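How I make a layout sheet for small parts

I've got a bad habit of taking things apart on a Friday night and then staring at a heap of bits on Saturday morning with no idea what goes where. Blue peg? Which blue peg? So a while back I started printing layout sheets, and I've become a bit evangelical about them (sorry to everyone who's had to listen).

A layout sheet is just a piece of paper with the outlines of your parts drawn on it at full size. You lay it flat on the table, put each piece on its own outline, and you can see at a glance what's missing. It works for puzzles, board game inserts, model kits, shape sorters, all sorts.

What you'll need

A printer, or a print shop if you want anything bigger than A4
Plain white paper, the heavier the better
A ruler
Any basic drawing program
Masking tape

Drawing it

Measure your pieces first. I do this with a cheap ruler and write everything down before I go near the computer, otherwise I end up measuring the same peg three times. For each piece, draw the shape it sits in: a circle for anything round, a long thin rectangle for flat pegs, and so on. Then group them into square panels. I leave a good gap between the panels so my fingers have somewhere to go.

Keep your lines thin. My first sheet, for a Skallard marble set, had great fat borders and I couldn't tell whether a piece belonged inside the line or on top of it. Thin and dark is what you want.

Add about 2 mm all the way round each outline too. If the drawing is exactly the size of the piece, you cover up the line as soon as you put the piece down, and then you can't tell if it's straight!
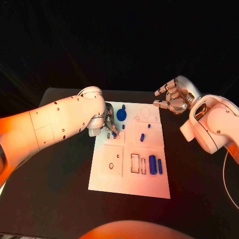
A printed sheet with its blue pieces, and a small peg held beside a narrow slot in the upper left panel.

Printing it

Turn off "fit to page". I can't say this loudly enough. I once printed a whole Pollow sheet with it switched on and every single slot came out too small. Print one panel, check it against a real piece, and then print the rest.

Laying it out

Pick a table with a plain top. A dark one is lovely under white paper, as you can spot the edges straight away. Tape two opposite corners if the sheet likes to wander, and go round the big pieces first, then the pegs. Small pegs roll, so I put them down last and try not to breathe on them.

My friend Fiona Morrison does hers the other way round, pegs first, and she's quicker than me, so do whatever suits you.

When you've finished, roll the sheet up and keep it in the box with the set. Mine for the Drummond blocks has been in and out since June and it's only a bit tatty at one corner.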